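Stovaseo Forum > Kitchen and Home > Cleaning and Care

Thread: Tea stains in white cups, what do you use?

pralier_lane
Hello everybody. I drink black tea all day and my white cups have become brown inside. Dish soap does nothing. I tried a baking soda paste and it helped with two of them, but the third one has a thin metal-colored line on the rim and I am afraid to scratch it. What do you use, and how often? Our water is very hard, if this matters.

oldkettle
Hard water matters a lot. The tea film sticks to the minerals. Fill the cup with warm water and one spoon of citric acid, leave it for 20 minutes, rinse. Then baking soda on a soft cloth for what is left. Do not mix the two together, they only cancel each other and you get bubbles.

Merniteck_fan
I use the Merniteck tablets, one tablet in a big bowl, all the cups go in overnight. No rubbing. I paid for a box of 124 last May and I still have more than half.

oldkettle
Overnight is too long for anything with a metal rim. I lost the gold on a set from my aunt this way. It came off little by little and after one winter it was gone.

Merniteck_fan
My cups have no gold so I can't say. But the package says overnight is fine.

tosh_and_tea
The package says fine for "ceramics." A painted rim is not the same as the ceramic under it. I agree with oldkettle, keep it short and keep the level of the liquid under the rim. Half a cup of liquid is enough, the worst stain is always at the bottom anyway.

pralier_lane
Thank you, the idea with the level is very good, I did not think about it. Is the dishwasher bad for the rim also?

tosh_and_tea
In my experience yes, slowly. Mine is a Tosh, 600 mm wide, and even on the glass program the rims became dull. Now I wash these by hand.

Merniteck_fan
I have to disagree here. I have used the dishwasher for rimmed plates for years and they look the same. I think it depends on the powder, the strong ones eat everything.

ninefingers
Maybe both of you are right. New plates often have a rim that is made for the machine, and old ones do not. Look under the cup, sometimes it is written.

pralier_lane
Nothing is written under mine, only a small number. So by hand.

I made the citric acid yesterday evening, 20 minutes, with the level under the rim. Then soft cloth and baking soda for one minute. I am very satisfied with the inside.

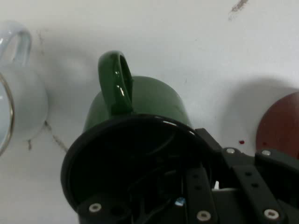 My cup with the thin rim, lying on the white table.

oldkettle
Good to hear. If you do it every second week it will never get so brown again, and then you need only the acid.

ninefingers
Nice handle. And what do you do about the table? My white one gets gray marks that look like pencil and I cannot remove them.

pralier_lane
I have the same. A damp melamine sponge takes some of them, but I am careful, it makes the surface matte. The thin dark lines I leave alone.

Merniteck_fan
Try a drop of cooking oil on a cloth first, then soap. It works on my shelf.

tosh_and_tea
Oil on a white table, I would not do this. Please try it on a hidden corner first.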